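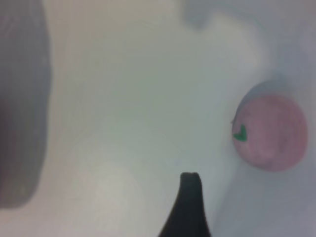

Soft light on a pale surface

Painter wanted – Trevton

Marchuk Interiors is looking for a house painter to join our crew of five. Work is mostly walls and ceilings in older homes in Trevton and Namitz. You need four years of experience and a driver's license. Brushes and ladders are supplied. Pay is every two weeks.

Send a short letter and the names of two past employers to Halyna Vasylenko by 21st June.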